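Wrist camera sees mostly its own hand, and the planner thinks the hand is an obstacle. How do I mask it?
Posted in Perception & Planning, August 17, 2018
358 views, 3 replies

gravelpit76

I have a three-finger hand with a fabric cover on a mobile arm, and a small camera at the wrist. The camera feeds a depth estimator, the depth goes into an occupancy map, and the map goes to the planner. The planner then refuses to move, on the grounds that there is a large dark object right next to the hand. It is correct. The object is the hand.

We run Tapsell for planning and Diren for the map. Diren has a self-filter that takes the robot's model, renders it into the camera view and throws away any pixels that land on it. With the bare metal hand this worked fine. Then we put the cover on, and the cover isn't in the model. I padded the hand links by 7 centimeters, which got the planner moving again and also deleted everything I might want to pick up. It will now happily reach straight through a mug.

A frame from the wrist camera while the arm was moving over the floor:
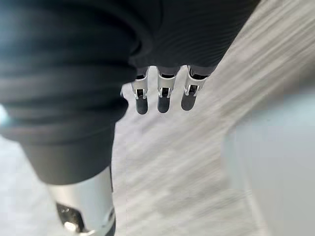
Wrist view, cover on. The ribbed part and the folds on the left are what the self-filter misses.

The fingers mask out reasonably well, metal joints and all. The cuff is the problem. The folds squash and stretch with the wrist, so any mesh I draw is right in one pose and wrong in the rest. They're also out of focus, so the depth there is mostly poetry. And the floor goes streaky when we move, which the estimator enjoys interpreting as a small step.

Things I have tried:
Padding (see mug).
A fixed mask painted by hand over one frame. Good until the wrist bends.
Thresholding on dark pixels. Good until somebody brings in a dark object, and then that object doesn't exist either.

Is there a sane way to do this, or do people just take the cover off and stop talking about it?

tapsell_refugee

Take the cover off.

If you can't, raise the minimum range in the depth node so anything close to the lens gets dropped. One line in the config. Worked for me.

gravelpit76

The cover stays, it keeps crumbs out of the joints. And my fingertips are close to the lens too, and so is whatever they're holding, so with a minimum range I'd be blind at exactly the moment I'd like to be looking.

tapsell_refugee

Fair. Mine only pushes boxes.

oddsocket

You have two problems wearing one cover, and I'd split them.

First, the mask. The fingers are rigid parts on known joints, so leave those to the rendered model and put the padding back to something small. For the cuff, stop trying to model cloth. Learn the mask from joint angles. Park the arm facing a plain backdrop that looks nothing like the cover (a bright green sheet is fine, ours came off a spare bed), then sweep the wrist through its range with a script and record image plus joint state. Segment the cuff by color against the sheet. Now you have pairs of wrist pose and cuff mask. We took 76 poses for a two-axis wrist and did nothing cleverer at run time than find the 3 nearest poses and take the union of their masks, grown by a few pixels. It isn't elegant. It costs next to nothing to run and you can look at the masks when it goes wrong, which I can't say for the small network we had before it.

Two things that bit us. Sweep each joint in both directions, as fabric doesn't fold the same way coming back as it did going out. And redo the recording whenever the cover has been off. Ours came back from the wash one size friendlier and the old masks were useless. There's a tool in Flement called maskbank that handles the recording and the lookup. The documentation is a single page and part of it is wrong: it says the angles are in degrees, and they are radians. I lost an afternoon to that and would like it to have been for something.

Second, the map. Masked pixels must go in as "unknown" and never as "free". I suspect this is your mug. By default Diren's filter treats a removed pixel as a ray that went out and hit nothing, so it clears every cell along that ray, including cells with perfectly good mugs in them that you saw a second ago from farther out. Look for clear_on_filtered in the updater settings and turn it off. Then the map remembers the mug from the approach, and the hand can block the view of it all it likes.

You still have to tell Tapsell that the cuff takes up space. That's a separate matter from the camera. Give it a fat capsule around the wrist as a collision shape, big enough for the folds at their worst, and leave that shape out of the self-filter. Most people use one model for both jobs – I did for a long time – and then every fix for one of them breaks the other.

For the streaks, look at exposure before you touch any software. If it's on auto, that dark cover takes up so much of the image that the camera may be exposing for it, which means longer shutter times and more smear on everything else. Meter only on the part outside the mask if your driver allows it. Otherwise fix the exposure and put up with some noise. You can also skip map updates when the wrist is turning faster than some limit. The Vadcombe driver stamps each image with the joint velocity, so that's one comparison. With other drivers you'll have to match timestamps yourself, and I wish you well.

gravelpit76

Turned off clear_on_filtered first, being lazy. The mug is back in the map and the arm goes around it. It also now goes around a second mug that I removed before lunch, so I suppose I need some kind of decay on old cells.

Exposure was on auto, yes. Will do the sheet on Monday if I can find one in a color the estimator doesn't have opinions about.

oddsocket

Decay is cell_timeout, same file. Don't let it run while the hand is blocking the view, or the first mug goes too.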